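# The Long Wait for a Spare Part

The dishwasher in Leena Lehtinen's kitchen stopped draining in November. The fault was a cracked plastic impeller, a piece small enough to close a fist over. She had the machine open on the floor within an hour and knew what she needed by the end of the evening. Getting hold of it took until spring.

"The company sent me a form, then a second form, then an offer on a new dishwasher," she says. "I wanted the little wheel."

Her machine was a Brisau, bought when she moved into the apartment. Brisau still sells dishwashers, but it no longer sells that impeller by itself. It sells the whole pump, and the pump for her model was out of stock. In the end she found one pulled from a scrapped machine in Filtthorpe, two hours away by bus, and paid less for it than for the ticket.

Stories like hers are common among people who fix things. Most household machines fail in dull ways. A belt stretches, a seal hardens, a plastic clip snaps. The motor and the frame may have years left in them, and the owner is willing to do the work. What's missing is the part.

## A shelf in Filtthorpe

Martti Juntunen has run a parts counter in Filtthorpe for most of his working life. The shop is narrow and goes back a long way. Drawers line both walls, labeled by hand, and the labels have been corrected so often that some are mostly tape.

When he started, a washing machine maker would hold parts for a model long after the last one left the factory. A shop like his ordered from a paper catalog and the parts came in a plain carton. He could stock door seals for a dozen brands in two drawers, as many of the brands used the same seal.

Now every range has its own. Loureiro changed the shape of its door hook between one season's washers and the next, and the two won't swap. Juntunen keeps both, along with around 200 other hooks, catches and hinges that he bought when a competitor closed.

"Some of these I'll never sell," he says. "But when a person walks in and needs that one, they really need it."

He has firm views on what to save from a dead machine. Pumps come out first, then door parts, then knobs. Control boards he'll take if they're clean. Drums he leaves alone, as they take up room and hardly ever wear out before everything around them does.

## What the makers say

Piret Hunt spent 12 years planning spare parts for Plorix, which makes vacuum cleaners and small kitchen machines. She left two years ago and now advises repair shops. She doesn't think her old employer set out to make life hard for anyone.

The trouble, she says, starts with the forecast. Before a new model goes on sale, somebody has to guess how many hoses, filters and switches will be wanted over the next 10 years. The supplier makes that number in one run, and the parts go into a warehouse. If the guess is too high, the company pays to store rubber that is slowly going stiff. If it's too low, the tooling has to be found and set up again for a small order, and the price of a switch goes up to match.

Planners who guess low get fewer complaints from the finance side, so the guesses drift down. Customers notice much later, and they complain to a different department.

Hunt would like to see drawings released once a part is dropped from the catalog. A local machine shop could then make a batch if there was demand. She raised this at Plorix more than once. The lawyers worried about who would be blamed if a copied part failed, and she grants that the question is a fair one for anything that carries current or holds back hot water. For a knob or a drawer runner, she thinks it is an excuse.

## Making your own

Some people have stopped waiting. Seija Pesonen teaches an evening class in household repair, and the second half of each term goes to making small parts from scratch. Her students measure a broken piece with calipers, draw it, and cut or print a copy. The first try seldom fits. Nylon does better than most plastics near heat, and a thick washer can rescue a sloppy hinge.

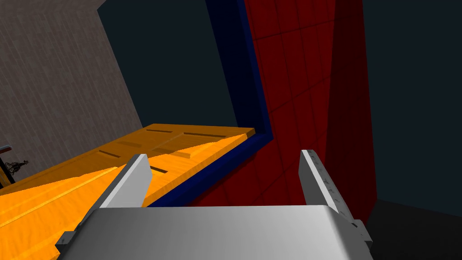 ## Before you throw it out

Kalevi Kemppainen, who repairs washers from a van, wishes owners would write down the full model number before they call anyone. It's usually on a plate inside the door or on the back, and the name on the front is no help in ordering a part.

He also tells people to keep the broken piece, even if it's in bits. Old part numbers are often molded into the plastic, and a secondhand dealer can match a shape faster than a description over the phone.

Lehtinen kept hers. It sits in a jar on the windowsill with the screws left over from the job, and the dishwasher drains.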